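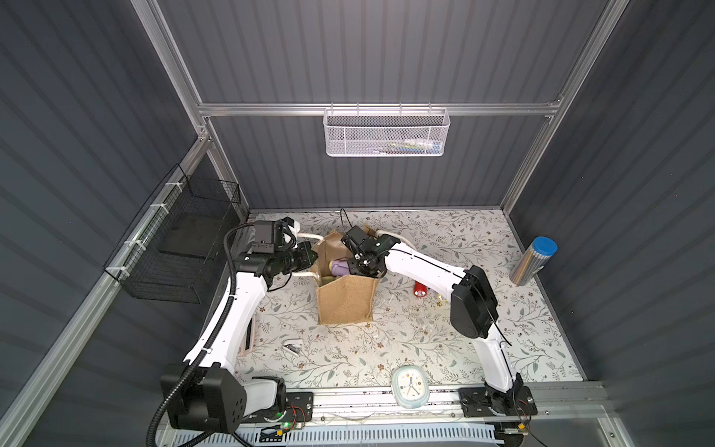

Have you ever wondered who decides when your street gets swept, or if the park gets a new slide? In my town, Nornside, it's the town council. I used to think the mayor just pointed at things and they happened. Nope!

A council is a group of people picked by voters to run local stuff. Each one speaks up for a part of town called a ward. Mine is Asuka Kamata, and I once wrote to her about a crosswalk near my school. She wrote back! 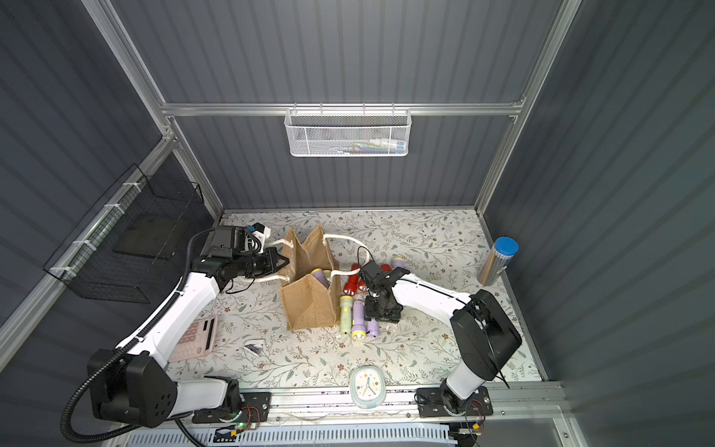 Our council has 21 members. When they want to change something, they talk about it first - sometimes for a very long time - and then they vote. If 11 or more say yes, it passes. I watched one meeting where they argued over library hours until past my bedtime.

What is a petition?

It's a letter that lots of people sign to ask for the same thing. In Nornside, if 3,000 people sign, the council has to talk about it at a meeting.

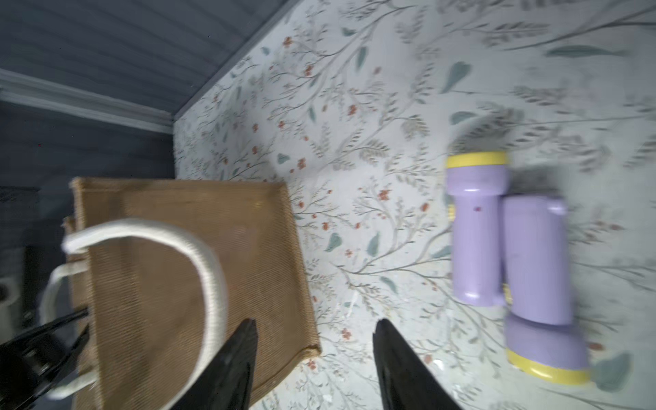 Can kids join in?

You can't vote yet, but you can go to meetings and listen. You can write letters too. Put your idea near the top and say which street or park you mean.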